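Workshop notebook, Staner handheld gripper unit no. 3
April, entry opened 09:40
Kept by Jade Rudd

Unit 3 was withdrawn from use this morning for its scheduled inspection, which falls due every 100 hours of handling. The previous user had noted that the fingers closed unevenly on thin cloth. The work was carried out at the Dadura bench and the unit was then taken to the bedroom for the folding check.

Both fingers were removed and wiped down. No cracks were found in the plastic brackets, including at the corners of the triangular cutouts, where unit 1 failed last winter. The screws on the left finger were found slack and were tightened to the value on the Fu card. Those on the right finger were sound. The blue rubber pads were cleaned with a damp cloth only. Solvent is not to be used on them – the set treated with it in the autumn hardened within 12 days.

The left pad had crept towards the fingertip. It was lifted, the old adhesive was scraped off, and the pad was bonded again so that the two faces meet squarely when closed. A clamp was left on it until 11:15.
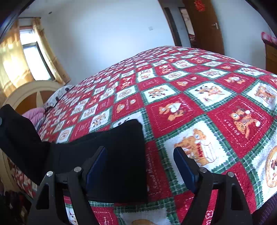

Black cloth on the patterned quilt remains the standard item for this check. Colleagues are asked not to substitute a pale garment, as results would no longer compare with earlier entries. The camera exposure should be left on automatic with the curtains open, and the window kept to the far side of the bed.

Of 13 grasps, all closed evenly by eye. One slipped at a thick fold, and I have recorded it as an operator fault – the trigger was released early. The trigger spring is a little weaker than that of unit 2 but remains within the permitted range.

Outstanding: one spare pair of pads is left in the Gosa drawer and more should be ordered. The lens was not cleaned, the proper cloths having run out. Camera calibration has not been repeated and must be done before the unit records again. Unit 3 is tagged accordingly and is on the lower shelf.

J.R.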